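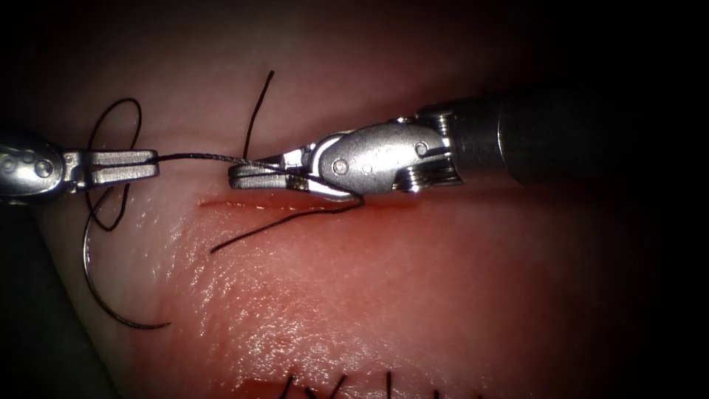

Black thread between two sets of jaws, just over the wound.

1/ Right, a long one tonight, so put the kettle on. A few of you asked how I'm getting on since I moved from soft contact lenses to reading glasses plus distance glasses plus, finally, varifocals. I promised a proper answer in September and then never wrote it, for which I'm sorry. I'm writing it now, in one go, with a biscuit.

2/ A bit of background for the newer people. I'm 61, I've been short-sighted since junior school, and I wore lenses very happily for 30 years. Then my arms stopped being long enough to read a menu. You know the stage. You start holding the shampoo bottle out towards the landing.

3/ My optician (a small independent called Magagula, up the hill past the library, lovely people, terrible parking) talked me through the choices. Multifocal contact lenses, one eye for near and one for far, or glasses with the whole lot in one pair. I tried the contact lenses first out of pure loyalty.

4/ The multifocals were fine in daylight and rather a nuisance at night. Street lamps had little halos on them, and I did not enjoy the roundabout by the retail park one bit. My sister-in-law has the same sort and drives all over the country in hers, so please don't take my word as gospel. Eyes are very personal things.

5/ So, varifocals. The lenses are from a range called Ekix and the frames are Inus, in a sort of dark plum that looks brown indoors. All in, with the thinner lenses and the coating, they came to £257. I did have to sit down for a moment, but I've spent more on a coat I wore twice.

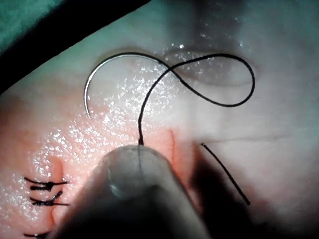 6/ THE FIRST WEEK
I'll be straight with you, the first day was horrid. The pavement seemed to be further away than usual and then suddenly much nearer. I went down the stairs at home sideways, holding the rail, like somebody getting off a boat. My husband was told not to laugh and very nearly managed it.

7/ What helped me was being told to point my nose at whatever I wanted to look at. With ordinary glasses you can swivel your eyes about, but the edges of a varifocal are a bit swimmy, so you turn your whole head. I felt like an owl. By the fourth day I'd stopped noticing I was doing it.

8/ The other thing was not swapping back. I'd left my old pair in the kitchen drawer "just in case" and kept sneaking them on for the telly, and every time I did it I had to get used to the new ones all over again. In the end I put them in the car boot, in the bag with the jump leads.

9/ I went back to the shop 3 times, by the way. Once for the nose pads, once for the left arm, which was sitting too high and throwing the reading part off, and once to ask a question I'd forgotten to ask the other two times. They didn't charge for any of it and never made me feel a nuisance. Do go back if yours aren't sitting right! So many people just put up with it.

10/ Computers, now -- this is where I still grumble. The middle bit of the lens is narrow and my screen is wide, so I was tipping my chin up all afternoon and getting a sore neck. I've lowered the monitor (it used to stand on two old phone books) and that's a good deal better. If I worked full time at a desk I think I'd ask about a separate pair.

11/ Cleaning. I use the Grurorley spray with a soft cloth, and a drop of washing-up liquid under a lukewarm tap when I've been frying. I used to use the hem of my jumper, and my old lenses had the scratches to show for it. There is now a cloth in every handbag and one in the bathroom that keeps going missing.

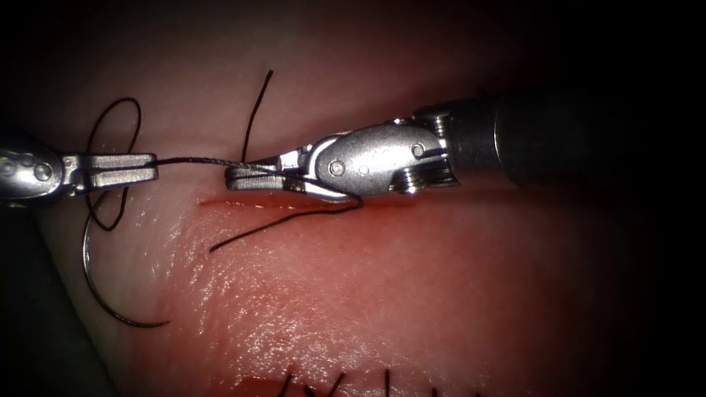
Two instruments over the pad, thread pulled taut along a straight cut.

12/ Do I miss my contact lenses? Yes, in the rain, and when I open the oven. I still have a box of the plain distance ones and I wear them for swimming-club suppers and weddings, with a pair of cheap readers in my bag for the menu. Magagula were quite happy with that as long as I keep up the check-ups and never, ever sleep in them.

13/ Somebody asked whether it's worth paying for the wider reading area. I did, and I'm glad, as I read in bed every night and do a lot of knitting patterns. If you mostly drive and garden you might not notice the difference. Ask to be shown both, and take your own book along to try.

14/ Next check-up is in the spring and I'll report back if anything changes. In the meantime, if you've found a clip-on sunglass that fits a smallish plum frame, tell me where you got it, please. I've sent two back already.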